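Oct 19, 2019

Came in on a Saturday to get the island sorted while it was quiet, which of course meant it wasn't quiet at all, as Eskil Hägglund had the same idea and Mavis Pruitt came along to see what the pair of us were up to. Good company, mind you, and the kettle was on before I'd got my coat off. I'm writing this up the same afternoon because last time I left it until the Monday and could only remember the biscuits.

## Where we'd got to

The island has been in since April and I still think it's the best thing we did with the room. The white stone top is thick enough that you can lean your whole weight on it during a long chat, and people do, all day long. The sink was a bit of an argument back then (I wanted one big basin, Mavis wanted two, Mavis won) and I have to say she was right. You can rinse on one side and leave the other clear for whatever comes next, and with the tall tap standing between the two you only have to swing it across.

What hadn't settled down was everything that lives around the sink. Mugs drying on tea towels, tea towels drying on mugs, the Kelemen samples sitting in a puddle more than once. So the plan for the day was simple enough: decide what stays on the top, and find a home for the rest.

## The rack

We tried the Lirner rack first, the one that stands on the counter. It's a nice solid thing but it takes up a good stretch of stone and it dribbles, and the drip tray needs emptying far more often than anyone is going to empty it. Eskil was fond of it and put up a decent defence. It's gone on the shelf in the store room, so if you're reading this and want it for home, have a word with him first.

The one that pulls out to fit across the basin is much more the ticket. Steel rods, adjustable, and the water goes straight down where it ought to go. I measured the gap before ordering and then measured it again on the day, being me, and it came to 137 mm from the end of the rack to where I wanted the clear space to start. Plenty for a mug to go in sideways.

Note for whoever cleans it: lift it off, please don't slide it. I'd like the sink rim to stay as nice as it is for at least one winter.

## Cleaning the stone

Mavis did the top with the Clandska cleaner, diluted, 120 ml to the bucket as it says on our own card by the cupboard. Soft cloth, then a dry one after. She had a go at the tea ring near the end panel, and it's fainter than it was, though I can still find it if I go looking (and I do go looking). Eskil thinks a poultice left on overnight would shift it. I'd sooner live with a faint ring than have a pale patch in its place, so we've agreed to leave it be until the next proper clean.

We ran through 6 cloths, all in the wash now.

## What lives on the top

After a good deal of talk, and a second pot of tea, this is what we settled on:

- Tissues, at the far corner where you can reach them from the chairs.
- Drinking water is fine on the top, lids on, well back from the sink.
- Paper towels by the sink. A proper holder is on the list from Ikilus; until it turns up, the roll can rest on the rack, provided nothing wet is on there with it.
- Small tubs with their lids on can stand at the end of the rack. Anything bigger goes in the cupboard.
- The right-hand basin is kept empty. I feel strongly about this one and will be a bore about it. 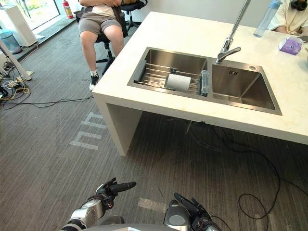 ## Still to do

- Order the towel holder, and ask Ikilus if it comes in a brushed finish to go with the sink.
- Write a fresh card for the cupboard door, the old one has gone wavy.
- Ask Eskil about that poultice again, nearer the time.
- More tea. We've got through a shocking amount.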